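Harkport Hall Windows and Draughts Project
Progress report no. 2 to the Pralbridge Community Fund
2024-01-12

3 shares | 0 comments

Quick one as the full acquittal isn't due till the end of the grant. Written between site visits so excuse the fragments.

Where we're at. Survey finished. 283 households in the old cannery streets were offered a visit, 213 took it up. Better than we'd budgeted for. The rest mostly renters waiting on a landlord's OK, and we've sent those landlords a second letter. Umar is chasing by phone.

Draught sealing going well. 1,392 metres of seal strip used to date, mostly doors and the older timber sashes. Phelan changed their carton size in the middle of the order so the invoices look odd, but the metre rate is the same as quoted. Copies attached at the back. Please ignore the first one, it was reissued with the right colour.

Heavier repairs slower. Rotten sills, cracked putty, painted-shut sashes. We allowed half a day per house and it's closer to a full day where the sill has to be cut back. Have moved money from the printing line to labour to cover it, within the ten per cent you allow without a variation. If it goes over I'll write first. 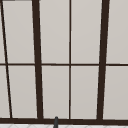 Kitchens have been the worst rooms for condensation, by a long way. Tenants dry washing in there over winter and keep everything shut up. We've started leaving a one-page sheet on airing the room and wiping down, in English and Vietnamese. Arabic version is with the translator, shoud be back this month.

Staffing. Two trainees from the TAFE course on site until the end of January. Both good. One has asked about an apprenticeship and we're talking to the joiner. Lost a week to the heat, no ladder work after midday, and another few days when the van was off the road.

Problems. Lead paint found in 5 houses. Work stopped there, residents told the same day, licensed removal being quoted. Not in the original budget. Would like to talk to you about wether the contingency can be used, as two of the households have little kids and I don't want it sitting.

Spend is slightly under for the period, figures in the attached sheet. Underspend is all timing, glass order lands next month.

Next: finish sealing on the north side, re-visit a sample of houses for the comfort survey, get the lead quotes in. Could you also confirm who we send the photo consent forms to, the address on your website bounces.

Thanks for the patience over the late first report.

Raili Jääskeläinen
Project coordinator

Contact | © Harkport Hall | Back to top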